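Vacuum sealing at home

Vacuum sealing is a way of packing food in a plastic bag with most of the air pulled out. I came to it through a secondhand Brosska countertop machine, and I've been filling my freezer with flat little parcels of soup ever since! The bags for this sort of machine have a bumpy texture, so air can travel out through the tiny channels before the heat bar melts the edge shut.

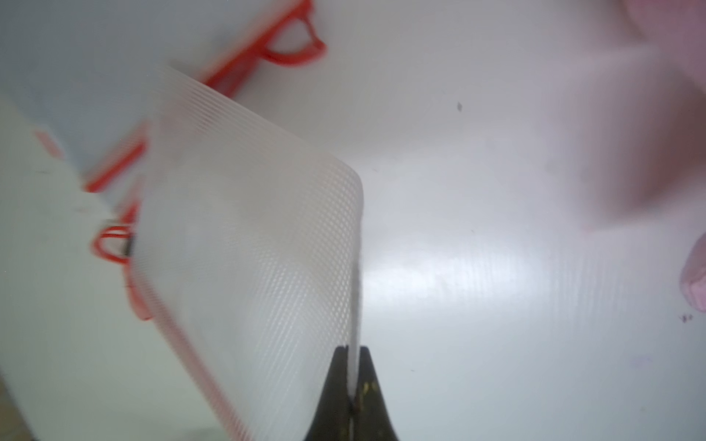
Why does meat get gray patches in the freezer?
Dry air pulls moisture out of the surface, and a tight bag slows that down a lot.

I cut my bags 2 inches longer than I think I need – a wet seam never holds for me. Soft fruit gets frozen on a tray first (the machine flattens raspberries, ask me how I know). Kitchen towels matter too, as I wipe the inside of the bag's mouth with a dry one before sealing.
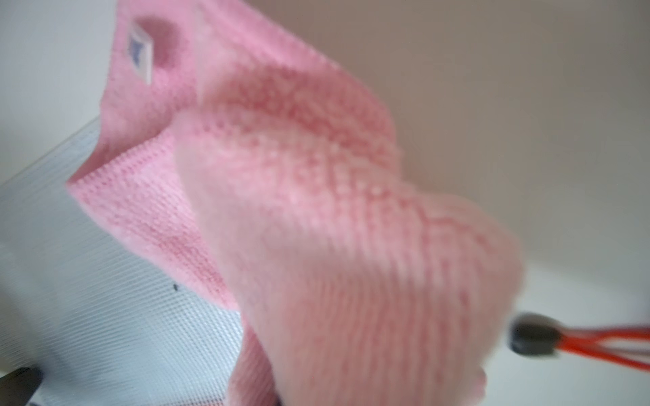 Other makes

Clusura sells rolls as well as ready-cut bags, 11 inches wide. I've only tried the rolls, and they fit my Brosska fine.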